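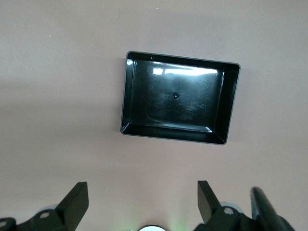
Par L. Sabatier, technicien de maintenance, atelier de Clesach

Visite de la cellule 2 chez Plindum, site de Bulach, 6/29/21. Notes prises debout, je remets au propre vite fait.

Arrivée en retard (travaux à l'entrée, prévoir large). Badge, chaussures, et direct à la cellule. Un seul bras, une pince à deux doigts plats, noirs, caméra au poignet. En face, un plan de travail beige rosé, mat, et le bac noir à prendre. Le bac brille. C'est tout le sujet de la matinée, en fait : l'éclairage fait une bande blanche en travers du fond, coupée en deux, un petit carré à gauche et un long morceau à droite. La vision accroche parfois la bande au lieu du rebord. Chez nous pareil en mars, on avait perdu deux jours.

Leur réglage : recherche du contour sur le rebord extérieur seulement, fond ignoré. Le bac peut arriver un peu de travers, quelques degrés, ça passe. Hauteur d'approche 380 mm, ensuite descente lente, doigts ouverts. Vitesse bridée à 50 % tant que le contour n'est pas validé. A reprendre tel quel chez nous.

Entretien. Chiffon sec sur le plan à chaque prise de poste, les petites poussières blanches se voient bien sur le beige et encore mieux sur le noir. Contrôle des doigts tous les 1000 cycles : jeu, parallélisme, serrage des supports. Le compteur affichait 1745 depuis le dernier changement de doigts, rien à signaler d'après la fiche. Vis au frein-filet moyen, pas fort, sinon on abîme les supports au démontage.

Côté pannes, surtout le cable de la caméra qui fatigue au niveau du poignet. Ils en gardent deux d'avance dans l'armoire. Changement en plus de 50 minutes la première fois, le recalibrage compris. Mire rangée au même endroit, bien vu.

Pas eu le temps de voir le convoyeur ni la cellule 3. Demander la fiche de calibrage, ils doivent me l'envoyer. Et vérifer la référence du câble avant de commander.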